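4 min read

Finally watched The Lamplighter's Daughter last night, after years of my sister telling me I was the only person left in Ballarat who hadn't. Settle in, this is going to be a long one because I have a lot of feelings and half a pot of tea left.

First thing to say is that it's slow. I know people use that as an insult and I don't mean it that way at all. There's a bit near the start where Brisa Salinas (she plays the daughter, Moklow) walks the whole length of a jetty and the film just lets her walk. I loved it. My husband went and put the bins out.

I'd only ever seen Salinas in comedies, the sort you put on when you've got a cold, so I wasn't ready for how still she is in this. She hardly raises her voice for two hours and I still felt told off, in a good way!

The father is played by Subbarao Varghese and oh, he's wonderful. He has this habit of tidying things that are already tidy whenever someone asks him a question he doesn't like, and by the end I was watching his hands more than his face.
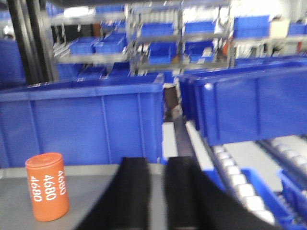

Anyway, the story. It's set in 2000, in a harbour town called Gandau, and the lighthouse is about to be switched over to automatic. Dad's out of a job, Moklow has come home from the city to help him pack, and neither of them wants to talk about her mum. That's pretty much the plot, and I was happy with that.

I'll put my hand up and say the middle sags a little. There's a cousin who turns up wanting to sell the house, and he's written so broadly I kept expecting him to twirl a moustache. Eliseo Pacheco does his best with him, poor fellow. I'd have traded all his scenes for more of the neighbour with the goats.

The music is by Estrella Cisneros and it's mostly one piano and some wind. I had it on again this morning while I did the ironing and got teary over a pillowcase, so be warned.

Did I cry at the film itself? Yes — at the logbook scene, which I won't spoil. If you've seen it you'll know the page I mean. I held out until he turned it over and then I was gone.

The ending seems to bother people. Karla Palacios, who directed it, leaves you on the stairs and doesn't show you who's at the door. I've decided it's the mum. My sister says it's the man from the council. We have agreed not to bring it up at lunch.

I'm giving it 9 out of 10, with the missing point going to the cousin. Next on my list is Villalobos, her earlier one, if I can find a copy that isn't dubbed. Tell me if you've seen it and whether I need tissues.

Posted 22/01/2019

Contact | © Kettle and Credits | Back to top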